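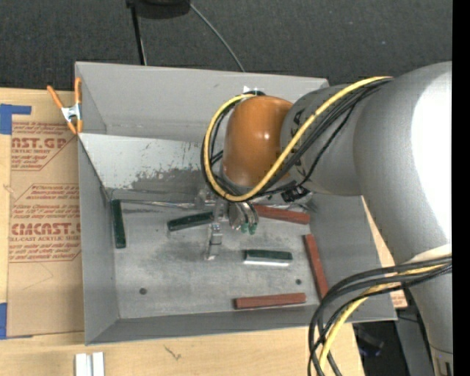 My sister says a bin without a lid is just a drawer that gave up, and she'd like me to stop buying them. Too bad! I love a big open metal bin, the more scuffed the better, and blocks are the best thing to keep in one (the CLUNK when they go in, I could listen to it all day).

I've been sorting by color again, green ones and red ones, and I got through 2 cups of coffee before I gave up and mixed them all back together. They look nicer mixed. Dark green next to brick red is very December, even in a gray bin.

Next up is the shelf from Mamholm, which still wobbles. Any tips, please leave them down there.

7 comments | 13 shares

Search this blog Go

Contact | Back to top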